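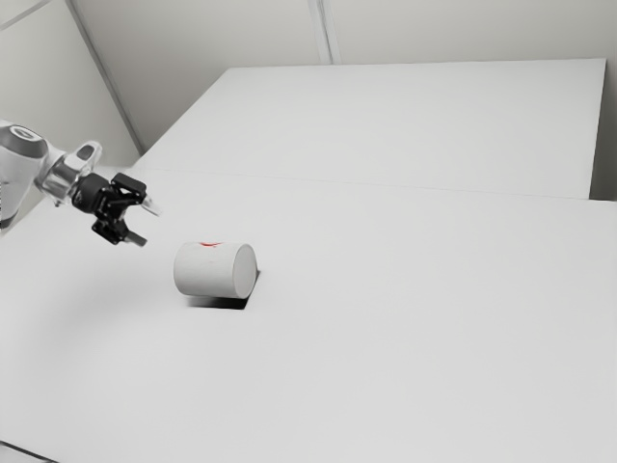 Simulation model, cylinder on the front table, gripper open.

Sornlow Shared Workshop
Pre-operation safety checklist: arm and two-table cell
Member responsible for the build: Kanini Shirima
Inspected by: Henk Lambrechts
Date of inspection: 21st September
Stage: simulation review and bench inspection, before first powered pick

Key: S = satisfactory, A = action required, N = not applicable at this stage

Section 1. Simulation model

1.1 Both tables present in the model and positioned as on the floor plan. S
1.2 Work surface clear of everything except the test piece. S
1.3 Start position of the gripper is above the table and away from the test piece. S
1.4 Test piece modelled lying on its side. S
Comment: The red mark on top of the cylinder is to be kept in all later versions of the model, as the written procedure refers to it.
1.5 Walls included as collision surfaces. A
Comment: The walls are drawn but the planner does not yet treat them as solid. K. Shirima to correct before the next review.
1.6 Gap between the front and rear tables checked against the real furniture. A
Comment: The real tables were moved in August when the floor was painted. Measure again and enter the new value.

Section 2. Mounting and guarding

2.1 Base bolts tightened and marked with paint pen. S
2.2 Table feet locked. S
2.3 Floor tape laid at the full reach of the arm. A
Comment: Tape is complete on the door side only. The side facing the Rweyemamu lathe has none, and members walk through there.
2.4 Fixed guard between the cell and the lathe. N
Comment: Required before unattended running. Attended running may go ahead without it provided the lathe is not in use.

Section 3. Stopping and speed

3.1 Emergency stop within reach of the operator's usual position. S
3.2 Emergency stop tested 5 times from different arm positions. S
3.3 Arm remains stopped after the button is released, until reset by hand. S
3.4 Speed limit set in the Kivillow controller and protected by password. A
Comment: The limit is set correctly at 400 mm per second. There is no password, so any member can raise it from the pendant.
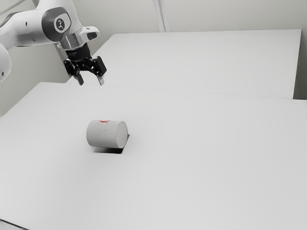
The same applies to the payload setting, which can also be changed without a password. Both should be locked together — one password, held by the member responsible and the workshop office.

Section 4. Gripper

4.1 Gripper opens and closes fully by hand command. S
4.2 Fingertip pads secure. S
4.3 Gripping force set to the lowest value that will hold the test piece. A
Comment: The value in use was copied from the Runent build notes. It must be established afresh for this cylinder.

Result: Not passed. Simulation work may continue. Powered picks are not permitted until items 1.5, 1.6, 2.3, 3.4 and 4.3 are closed. The inspector requires 72 hours' notice of the second inspection, and no more than 3 persons may be inside the taped area while it takes place.

Signed: H. Lambrechts
Received: K. Shirima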